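How to Bring a Robot Arm Into a Staff Kitchen Without Upsetting the Shift

This guide is for managers of small catering kitchens and workplace canteens who are about to hand part of the routine to a robot arm. It covers the people side more than the wiring. Your installer will handle bolts, power and the safety survey. What the installer won't handle is who does what once the arm is running, and most of the trouble we had at Priltano came from leaving that until the last week.

Our kitchen feeds 86 people at lunch. The arm is a single unit with a two-finger gripper, run on Velow scheduling software. It opens the refrigerator, takes out prepared trays, and sets them on the counter in the order the cooks need them. In the evening it puts things back.

Before you start

You will need a written list of every task done in the kitchen between opening and closing, the names of the people who do them now, a floor plan, and access to the simulator that comes with your control software. Set aside two afternoons for the first part. The rest is spread over five weeks.

Step 1. Write down the work as it is done

Ask each person to write their own list. Don't write it for them. Our job descriptions said "retrieve trays" and left it there. The lists that came back said things like checking the date labels while the door is open, moving the milk forward, and telling the dishwasher which containers are coming back. The arm does none of that unless you plan for it.

Mark each line with an A for arm, P for person, or S for shared. Shared lines need the most attention. If a line is still marked S when you go live, put a person's name next to it.

Step 2. Decide where the hours go

Do this before anyone sees a demonstration. Staff will ask on the first day, and a vague answer travels fast. In our case the arm freed up nine hours a week across the team. We moved five of those to prep and left the other four for training and for looking after the arm itself. No one's contract changed. If contracts are going to change at your site, say so at this point and bring in whoever represents the staff.

Looking after the arm is a job. Wiping the fingers, clearing stopped moves and reading the log all take time, so put them on the schedule with a start time like any other task. We use 6:40 a.m., ahead of the first delivery.

Step 3. Rehearse in the simulator with the kitchen staff present

The usual practice is for the technician to rehearse alone and show the result. Have at least two cooks in the room instead. They know the kitchen, and they will spot a bad approach to a door sooner than a technician who has never carried a tray through it.

Load a kitchen model in Lukumay, or whichever simulator you have, and switch to the gripper view. Run the approach to the refrigerator slowly with the fingers open. Stop it every so often and ask what a person standing there would be doing at that moment. Pay attention to the handles, and to anything stuck on the front of the door. Magnets and photos belong to the people who work there, and a path that brushes against them will annoy staff more than a late tray will. Agree on an area of the door the arm stays clear of, and enter it as a keep-out zone.
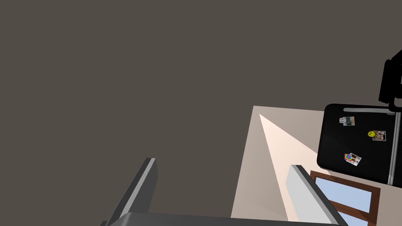
Do the cooks need to learn how to program the arm?

They need to know how to pause it, restart it, and report a fault. Programming can stay with one trained person and a backup. We teach the three basic actions in a session of 10 minutes at the start of a shift and repeat it for every new hire.

Step 4. Run the arm and the old routine side by side

For the first two weeks, keep a person assigned to the refrigerator while the arm is working. Their job is to watch, fill in the gaps, and write down each time they had to step in. This looks like wasted labor on paper - it isn't, and your supervisor should be told that ahead of time.

Expect the pace to feel wrong. The arm is slower than an experienced cook and it doesn't speed up when the line gets long. Our cooks got around this by queuing the trays earlier, and the order screen from Suvach was changed so they could do that with one button.

Step 5. Settle who can stop it

Anyone in the kitchen can stop the arm at any time, for any reason, and is not asked to justify it on the spot. Post this next to the stop button. Restarting is different. Limit that to people who have had the training, and have them check that the floor around the arm is clear first.

Step 6. Review the list again

At the end of week five, take out the list from Step 1 and go through it with the same people. Some A lines will have drifted back to P. We gave up on having the arm handle covered soup pots, and that job went back to the cooks. A few lines went the other way, mostly the evening put-away, which the late shift was glad to lose.

Ask one more question while you have everyone together: what do you talk to each other about less than before? Ours was date labels. With one person at the door, problems got called out across the room, and with the arm there they were going unmentioned. We now do a spoken label check at 2 p.m. It is on the schedule under P.

Keep the revised list on the wall and change it by hand when the work changes. Send a copy to your installer too, so the keep-out zones and the task list still match after the next software update.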